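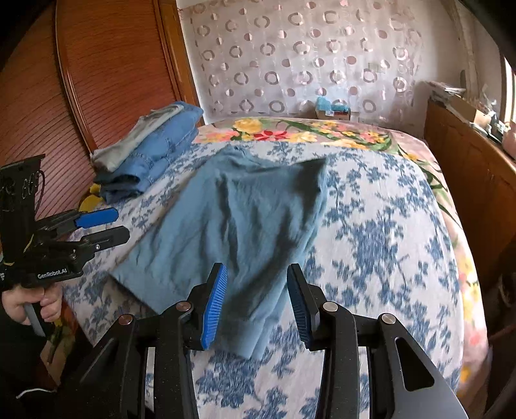
So, folding. I've been promising a post on this for ages and Kamol has started asking when it's coming, so let's get into it!

If you've read this blog before you'll know we're teaching a policy (the bit of software that decides how the robot moves) to fold clothes by copying people. People do the folding with a pair of hand-held grippers, we record it, and the model learns from the recordings. Our first go, which we called Likia, was trained on 400 folds and it was, um, not great. It could do the second half of a fold quite nicely. It just couldn't find a corner to start from, so it would grab a lump of fabric from the middle and fold that with total confidence.

Chutima's idea was to stop being so tidy. In the early recordings we'd smoothed everything out first, so the model had hardly ever met a proper crumple. For the new set, Gotum, every garment gets dropped on the bed and left however it lands. Patterned bedding too, and clutter left where it is (my favourite rule, for obvious reasons).

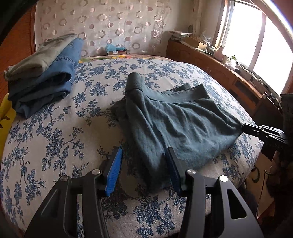

Corner pinched on the right, other gripper down at the hem.

We got to 2000 folds in the end, and I'm so pleased with what came out. On our 99 test starts the old model failed to find a usable corner in most of them, and the new one missed 11. Eleven! Long sleeves are still the worst of it, as they tuck themselves underneath and then the whole thing comes out skewed.

One thing I'm still puzzling over is speed. My folds are slower than Chutima's, and the model seems to have picked up a bit of each of us, so it dawdles and then rushes. Kamol wants to even out the timings before training. I'd like to try it without first, and we've got until November to argue about it.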